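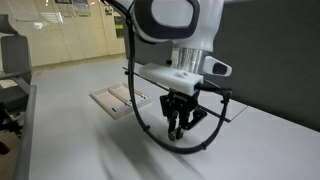

Resetting a tripped RCD

Switch off every circuit breaker on the board, then push the RCD lever fully down and back up. If it holds, switch the breakers on one at a time. The one that trips it feeds the faulty circuit. Leave that breaker off, unplug everything on it - including the freezer - and try again.

If the RCD will not hold with all breakers off, call an electrician.

Comments

Rupert Kuster: Mine was the outside socket. Fine until December.

Hannelore Koller: Does this apply to the older Vundale boards?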